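The play kitchen table, all laid out

If you've read this page before you'll know I have a weakness for pretend food. It started with one box from a shop clearance and has grown to 74 pieces, most of them in a tub under the stairs (the rest are down the back of the couch, I'm sure of it!). Rizwan Cassim and I have our swap morning coming up in March, so I've been thinking about some of my favorites.

I'll start with the banana, the piece everybody reaches for first. I love the shape of it, with the peel partway open and that little brownish crease where the sections meet – so much nicer than the flat plain ones I grew up with.

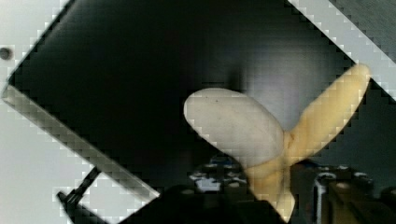 The half-peeled banana, pale cream and yellow, with two tiny specks near one end.

For the table I like to keep the colors soft and let the food be the bright part. Mint green, lavender pink and light blue look lovely together on white, and red really pops against them. Debashish Liyanage thinks every plate should match, and we've agreed to disagree – he can lay his own table! 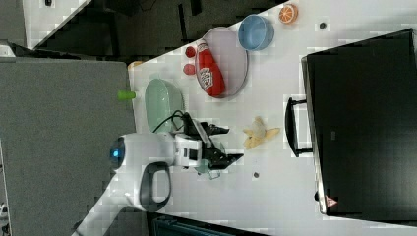 Dinner for somebody who likes ketchup: red squeeze bottle on the oval plate, two little red rounds beside it, blue bowl up past the plate.

I'm still hunting for a second oval dish in that minty green, so if you have one going spare please bring it along. I'll be there by 10 with 20 or so doubles to trade, mostly vegetables.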